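Let the sim club stay a club

Written on my lunch break so forgive the state of it.

There is talk, again, of folding our Wednesday robotics club into the timetable and marking it. Proper grades, proper rubric, a certificate with a crest. I think this is a bad idea and I'd like to say why before the meeting in June, where I will get three minutes and waste two of them being polite.

First, what we are. 29 students on the list, 19 on a good evening, eight when it rains. No workshop to speak of. Most of the work happens in simulation, in household rooms, on school machines that sound like hairdryers. The students write the bit that decides what a home robot should do next. Tidy this, fetch that, leave the other thing alone. Dull stuff until you try it.

The people who want grades say simulation is perfect for marking. Same room for everyone, same task, press a button, out comes a number. Tracey Gosling made this case at the last staff meeting and made it well, better than I'm making mine. Her point is that at the moment a student can come to us for a whole year and have nothing to show for it. Fair. I don't have a good answer to the university forms question and I won't pretend to.

But look at what a number does. Last year we entered the Dunbar schools challenge, which scores everything out of 200. Within a fortnight all anybody cared about was the score. One group worked out that if their robot did almost nothing it lost almost nothing. Sat there. Beat two teams who'd tried something. They weren't cheating, they'd read the rules, and I had to congratulate them through my teeth.

Compare the bathroom task. It was Nicanor Aranda's idea, he's in the upper year and sulked for a week when I said kitchens were easier. He wanted a room where the things are small and pale and sit on top of other pale things. No score attached. Just get in there, work out what's in the room and what you would move.

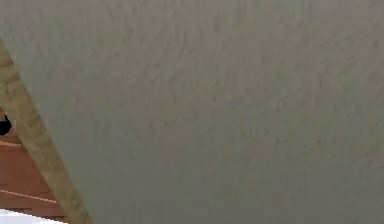
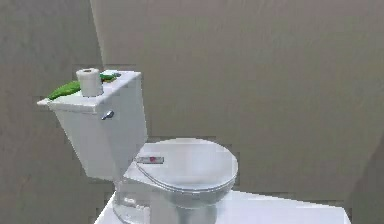
Same room, two views. One nearly all grey surface, the other with the loo roll standing up on the tank.

What they argued about

An hour and ten minutes, that argument. I didn't plan it. Nicanor's group said the paper should count as put away, it's in a bathroom, it's upright, leave it. Verena Hauser's group said no, the top of a tank is nowhere, somebody's going to knock it down the back. Then the green things. The long one looks like a leaf, so is it a plant or rubbish or a toy? What should a robot do with an object it can't name? Verena said leave it and ask. Somebody else said a robot that asks about everything is worse than no robot. Nobody won.

And the thin little thing on the seat lid with the pinky red dot. Long debate. Never settled. Every one of them had an opinion on whether you should pick up something you don't recognise from somewhere it doesn't obviously belong, and that to me is the whole subject, right there, at quarter to six with the cleaner waiting to lock up.

The grey view did more good than the clear one, I'd say. A view with hardly anything in it but one surface. What do you do when you can't see? Their code had no answer to that. It had a rule for the paper and a rule for unknown objects and nothing whatsoever for "I haven't got enough to go on". So they wrote one. It's ugly, it's full of special cases, and it would score badly on any rubric I've been shown. I was prouder of it than of anything from the Dunbar business.

What I'd accept instead

I'm not against showing work. Vichien Boonyarit at Grullwood has his lot keep a log, one page a week, what we tried and what we got wrong, and at the end they read a bit of it out to parents. No marks. Universities seem to like it well enough, or at least nobody has sent one back. We could do that from September and it would cost us a box of notebooks.

Nadja Zwahlen thinks I'm being romantic and that without grades the hall booking goes to badminton. She may be right about the badminton. Then let's have that fight, about the room, seperately, and not pretend it's about standards.

If it does come to a vote I'd ask people to drop in on a Wednesday first. Half four, the room past the music store. Bring your own mug.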